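Against the printed running order

A concert in a private house should not have a printed programme. I hold this view after four seasons of arranging such concerts for the Kikoter series, where the usual room seats fewer people than a school classroom and the piano takes up a third of it.

The printed sheet does a job in a large hall. The audience is far from the players, speech does not carry, and the order has been fixed for months. In a sitting room none of these conditions applies. A singer can say what comes next in a normal voice, and can change it. If the first group of songs has run long, or the upper strings will not hold their pitch with the radiators on, the order ought to give way. With a sheet in every lap it does not. Players will go ahead with an unsuitable piece sooner than be seen to depart from the paper.

There is also the matter of noise. A folded A4 sheet on 100 gsm stock is louder than a cough at two metres. Texts and translations are worse, as everyone turns the page at the same bar, usually a quiet one. Sibel Gezer, who sang for us in May, asked for the texts to be handed out afterwards. Listeners looked at her for the whole of the recital, and several took the words home and read them.
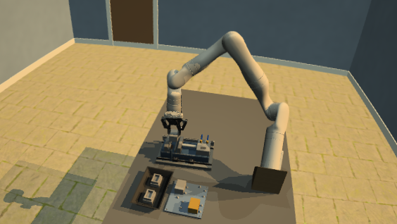

Rendered view: robot arm over a fixture, with bin and plate in front.

The case for the sheet is mostly a case for the record. Fadime Dağdelen has put it to me more than once: a series with no programmes has no history, and in ten years it will be impossible to say who played what. I accept the point and do not think it requires paper on the night. We keep a ledger. It has 263 entries, each giving the work, the players, the edition used and the actual duration. A programme records what was intended. The ledger records what was played, including encores and the movements dropped.

Composers' names and dates can be spoken in under a minute. Thanks to the hosts take less. Notes on the music, if they are worth reading, can go out by email beforehand, when there is enough light to read them by.

I would make one exception. A first performance should have a sheet, with the full title and the composer's own note, and it should be given out at the interval. Of the 17 concerts we have put on without programmes, two fell into this class, and the arrangement worked on both occasions.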